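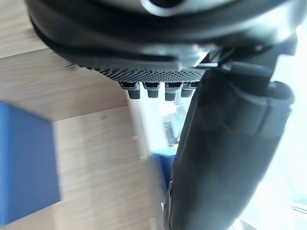 Do you need a box for your boxes?

The new Zondley catalog landed on the mat this week, and once again it wants to sell us containers. Clear ones, stackable ones, ones with bamboo lids, ones with a little window so you can see the rice. The opening page says a sorted home "gives you back your time." It doesn't say how much time, or when we can expect it.

I have been writing this column long enough to remember the wicker basket years, when everything from onions to phone chargers was supposed to live in wicker. Before that it was tins. Most of those baskets are now in garages holding other baskets. So when Zondley says its full pantry set will "end clutter for good" for $798, I'd like to see a pantry that has had one for a few years and is being used by people who cook.

The set is 18 tubs, a rack and a roll of labels. The tubs are nice enough. The lids click shut and the smaller ones fit in a door shelf. But try pouring a normal bag of flour into the flour tub. A cup or so stays behind in the bag, and now you own a tub of flour and a bag of flour, with a clip on it. The same goes for pasta and most breakfast cereal. The makers of tubs and the makers of food don't seem to have met.

Then there is the matter of the cooking instructions, which are on the packet you just threw away. Zondley's answer is to cut them out and tape them to the back of the tub. I tried it with couscous. The tape came off in the dishwasher and so did half the label.

Laiba Sethi wrote in about this after the May issue, when I was rude about drawer dividers. She runs the kitchen at a lunch club and feeds a full room twice a week out of a cupboard I wouldn't keep coats in. Her view is that the packet is already a container, and that what most people are short of is a shelf at the right height. She keeps the things she uses daily between waist and shoulder, heavy stuff low, and holiday stuff wherever it will go. "If I have to move two things to get one thing, I've put it in the wrong place," she says. Her whole system cost her $12, spent on a wire riser for the plates.

I put this to a man at the Zondley helpline, who was very pleasant and told me that many customers find the matching look calming. I'm sure they do. I find it calming when I can tell the salt from the sugar, and for that I'd rather have the box with SALT printed on it.

The other big push this winter is the home inventory app. Stiment is the one being advertised all over the place. You scan or type in what you own, it tells you where each thing is, and it nags you when something hasn't been touched in a while. The free version stops at 3000 items, which sounded generous until I started on the button tin.

My trouble with Stiment is that it only knows what you tell it. It believes my good scissors are in the second kitchen drawer. They were there when I typed it in. They have since been to the sewing table, the mail pile and possibly the yard, and at no point did anyone stop to update a phone. For the app to work, everyone in the house has to put things back where they got them, and a house where everyone does that can manage without the app.

To be fair to it, there is one use I've come around to. Unai Cantero used it for packing when he moved apartments. He numbered the cartons on two sides, typed in the contents as he went, and when he wanted the can opener on the first night he looked up the number and went straight to it. That's a job with a start and a finish. He has since deleted the app, and his kitchen looks much like mine.

The Jaris under-shelf baskets, which several of you asked about, are a mixed bag. They hook on to an existing shelf and hang below it, using up the air over the short things. Good for foil, napkins and flat packs of tortillas. Bad for anything heavier, as the hooks are thin and my shelf is a thick one, so the whole thing tilts forward and feeds the contents gently on to the floor. Measure your shelf before you order. The measurement is on the back of the pack, in gray on slightly darker gray.

If you are set on doing a clear-out before the new year, my own advice is dull. Take everything out of one cupboard - one, and a small one. Wipe it. Throw away what has gone off and give away the unopened things you're never going to eat (I am looking at my own jar of pickled walnuts). Put the rest back with the oldest at the front. Stop there and have lunch. Don't buy anything to put anything in until you've lived with it for a couple of weeks, and then only if something keeps falling over.

The food bank table at the hall is taking unopened cans and dry goods up to 18th December. They'd like them in the original packets, please, with the dates showing. No tubs.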